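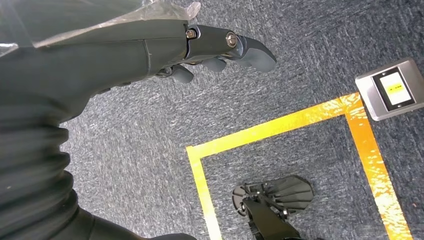

According to Kirsty Ackroyd, tape on carpet is a promise that the floor has no intention of keeping, and anyone who wants a permanent line should ask for a different floor.

Floor marking tape on carpet

Floor marking tape is adhesive tape laid on a floor to show a boundary, a route or the place where something is meant to stand. It was taken up first on hard surfaces and is now common on low-pile commercial carpet in offices, halls and classrooms. Yellow and orange are the usual colours. A mottled grey or navy carpet hides dirt well and shows a yellow line clearly, so the two are often found together.

Layout

Most markings are rectangles. Some installers run each side as a single length and overlap the ends at the corners; others cut a mitre, which looks neater and, in the view of its critics, gives the tape two more edges to lift by. Corners alone are sometimes marked to save tape. Whether people respect four corners as readily as a full outline is often asserted and seldom tested.

Adhesion

Tape grips only the tops of the carpet fibres. Suppliers of "carpet grade" tape claim a stronger bond, though the term has no agreed meaning. The Flatau handbook gives a service life of 91 days for a 50 mm tape on loop pile, without saying how much foot traffic was involved. Ackroyd's own trial at the Brurkham hall ended after 13 days, when the edges had begun to collect lint. Neither result settles much.

Removal

Tape is pulled back slowly at a low angle. Residue is the chief complaint, and solvents can mark the carpet worse than the glue did. Claims of "residue-free" removal should be read with the time limit printed beside them – if there is one.

See also: Gaffer tape; Carpet tile; Line marking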